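Sorting a family photo mess on a secondhand tower

So my aunt handed me two shopping bags of old hard drives, memory cards and phones at a cookout, and somewhere in the middle of my potato salad I'd agreed to "get the pictures off." If you're the computer person in your family you know how this goes. I've now done this job for three households, and I do it more or less the same way each time, so I'm writing it down.

You don't need a fancy machine. I use a used office tower that I bought for 80 dollars from a surplus place called Rebelo. It's heavy and it's ugly, and it has room for extra drives inside, and that last part is what I was shopping for. A laptop works too (I did the first household on one) but you end up with a bird's nest of cables and you will kick one of them.

What you want before you start:

A computer with plenty of USB ports
Two empty drives, each big enough for everything
A card reader
Masking tape and a pen
A notebook, the paper kind

Step 1. Label first, plug in second

Put a piece of tape on every single drive, card and phone and give it a number. Write the number in the notebook with whatever the owner remembers. Mine say things like "7, gray, maybe the Ohio computer" and "11, Dad's, do not lose." You'll be so glad you did this when you've got three black drives on the table at 10 p.m. and they all look alike.

Don't sort by year yet! Don't sort by anything. People love to start sorting at this point and then they never finish copying.

Step 2. Get the empty drives ready

One drive is the working copy and the other is the backup. I name them WORK and SAFE, in capital letters, so I can't mix them up on screen. If you're putting them inside a tower, shut it down, unplug it from the wall, and touch bare metal on the case before you touch anything else in there. A lot of office towers have slide-out trays, and you can do the whole thing with no screwdriver. Others hide the screws somewhere silly. Search for your model's service manual, they're usually free to download, and read the storage page before you go yanking at plastic. 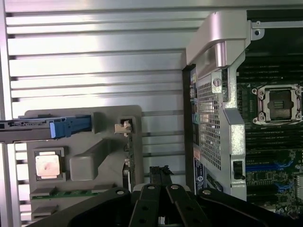

Can I just use one big drive and skip the backup?
You can, but then a single bad drive takes all of your work with it, so buy the second one before you copy anything.

Step 3. Copy everything, and I mean everything

Make a folder on WORK for each numbered item. Folder 1 gets everything from item 1, and so on down the list. Copy the whole Pictures folder, the Documents folder, the desktop, the weird folder called New Folder (3). People saved photos in the strangest places. I found 1420 pictures from my cousin's camera inside a folder for tax software, and I would have missed every one of them if I'd only grabbed the obvious stuff.

Copy, never move. If your fingers are used to dragging, slow down and check the little plus sign or the pop-up, whatever your system gives you. The original stays exactly as it was until the very end.

If a drive clicks or keeps dropping off the screen, stop and unplug it. Put it to one side and write "sick" next to its number. You get a limited number of tries with a drive like that, and I'd talk to a recovery shop before using them up.

Step 4. Make the second copy now

As soon as the last item is on WORK, copy all of WORK over to SAFE. Then take SAFE out or unplug it, and put it in a drawer. It will take ages. I start mine before bed and look at it over coffee.

The drawer part matters to me because the next step is the one where you delete things.

Step 5. Get rid of the doubles

There will be doubles. Same beach, same birthday cake, copied from the camera to the old computer to the newer computer to the phone. I use a little program called Flonel to find them, but any duplicate finder will do as long as it compares what's in the files and doesn't go by the names. Cameras reuse names like crazy, so two files with the same name can be totally different pictures.

Run it on one pair of folders first and look through what it wants to toss. When you trust it, let it loose on the rest of WORK. Have it send things to the trash, or to a folder called Doubles, and leave them there a while.
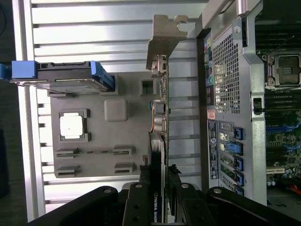
Verna Kasprzak
Home & Desk writer, Orkimness
Last looked over in June

Step 6. Sort by year, then by whatever

Okay, now you can sort. Most photo files carry the date they were taken, so let the software build you a folder for each year. I use Gratier for this. It's plain looking, but it does years and months with one button, and it leaves the files alone otherwise.

Some dates will be garbage. Any camera whose clock never got set thinks it's living in its own private January, and scans carry the day they were scanned. I make a folder called Fix Me and put all of those in it, then sit down with a relative and go through it together. Nine evenings, that took us with my aunt's stuff! We had pie for most of them. She could date a picture from the wallpaper in the kitchen, which no software I own is going to do.

If you only get one evening with somebody, spend it on names. Years you can work out later from haircuts and cars. The lady on the porch in the green coat, you can't.

Step 7. Hand it back

Copy the finished WORK drive over to something the family can use. For my aunt that was a plain USB drive with year folders and no program to install. For my brother's house it was a shared folder he can reach from his phone. Ask them what they'll open. A beautiful catalog is no good to somebody who only looks at pictures on the TV.

Then make a fresh SAFE copy of the sorted version, and leave it at a different address if you can. Mine lives at my brother's and his lives with me.

A few odds and ends

Old phones: charge them for a good long while before you decide they're dead. One of ours sat on the charger for 24 hours before it showed a battery.

Video clips: keep them in the same year folders as the photos. I tried keeping them separate once and everyone complained.

The original drives: put them back in the shopping bag with their tape still on and give them back. I tell people to hang on to them for a year before they wipe anything. My aunt's are in her hall closet, under the Christmas lights.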